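Entretien du linge, séance 5 – les filets de lavage

Bon, on reprend là où je vous avais laissés, avec le petit linge délicat. Je le répète chaque année en février : le filet, on le pose bien à plat sur la table avant de s'occuper de la fermeture ! 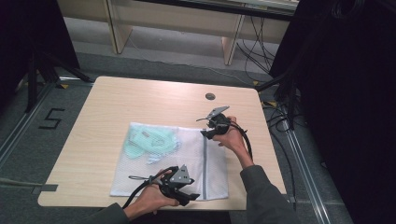

Côté remplissage, moi je m'arrête à la moitié (les fiches Lykkegaard disent deux tiers, je trouve ça trop). On met les teintes claires ensemble, on ferme la glissière jusqu'au bout – et on vérifie les coutures. Pour la prochaine fois, relisez la fiche 12 et apportez un filet.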